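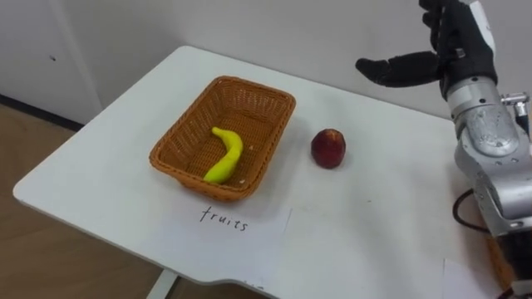 Community Help > Home and Family > Play and Learning > Sorting activities

Sorting baskets: do I write labels on the table or on the baskets?

Posted by Hortensia Restrepo
2 minute read · 1242 views

I help out with the little ones' corner at our neighbourhood house in Briltholm. We have a white table against the wall and a few woven baskets, the orange-brown plastic wicker kind, and I want to set up a simple sorting game for ages three to five. Play fruit goes in one basket and odds and ends from the drawer go in another.

My trouble is the labels. I tried paper tags tied to the rim and they were chewed or pulled off by morning tea. Stickers won't hold on the weave. A friend said to write the word straight on the table next to the basket, but I'm nervous about the tabletop and I don't know if kids that age take any notice of a word. Most of ours can't read yet.

Also, how many things should I put out at once? I have a whole tub of play food and my first go was a mess. They tipped the lot on the floor and that was the end of sorting.

We have 400 dollars for the year to cover everything in the corner, so I'd like to keep it cheap.

6 comments · 14 shares

Chang-ho Myung

Write it on the table. I've done it this way at our playgroup since June and it works well enough. Put the word right below the basket, on the side where the child stands, so it's the right way up for them. Lower case, thin black pen, one word. "fruits" is fine. You don't need "please put the fruits in here".

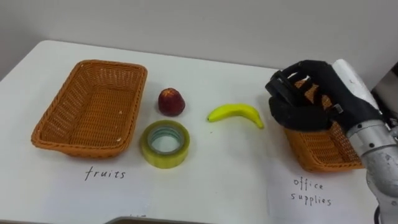

Keep the baskets apart with a clear space in the middle, and put the loose things in that space. Start with two or three. A banana and something red and round will do for the fruit side, and then one thing that plainly isn't food. A roll of packing tape is good because it's chunky, easy to pick up and too big to swallow. Don't use scissors or pens for the other group, for obvious reasons, and skip anything small enough to go up a nose.

On the pen: test it first. Write a dot on the underside of the table, leave it overnight and wipe it with a damp cloth. Whiteboard markers come off most smooth tops but can ghost if they sit for a week. If the dot stays, put down a strip of clear contact and write on that. Contact is a few dollars a roll and you can peel it up at the end of term.

As for reading, they don't need to. Say the word and point to it when you start. After a while some of them will point to it themselves. Mine treat it as part of the basket now and get cross if I move one without the other.

Shallow baskets are better than deep ones. The child can see what's already in there, and you can see at a glance who has put the tape in with the fruit.

Umut Baysal

just draw a picture of an apple on a card and tape it down?? we got ours printed at Kutis and they lasted ages. dont write on the furniture, someone will copy you and it'll be on the walls next

Ye-ji Ryu

I agree with Chang-ho on the number of items. I'd go even smaller for the three-year-olds — one fruit, one other thing, and add more once they have the idea. Keep the tub under the table or in a cupboard, out of sight.

I'd disagree a little on the writing. If the room is shared, check with whoever has the table the rest of the week. At our centre the sewing group uses the same one, and they were not pleased to find "animals" on it when they had fabric to lay out. We now write on a length of masking tape and stick it along the table in front of the basket. It comes up clean if you don't leave it more than a few days.

Two other things. Angle the baskets a bit toward the middle so short arms can reach in without leaning over the rim. And turn them upside down and give them a tap before you pack up, as crumbs and bits of fluff get stuck in the weave. A dry paintbrush gets out whatever is left.

When they get good at it, swap the baskets left and right and see if they still look for the word.

3 comments

Hortensia Restrepo

Thanks all. The table is ours all week so I'll do the dot test and go from there. I've put the tub away and picked out a banana and a couple of others. Umut, we did have cards at first and they went the same way as the tags, but I'll try taping one flat.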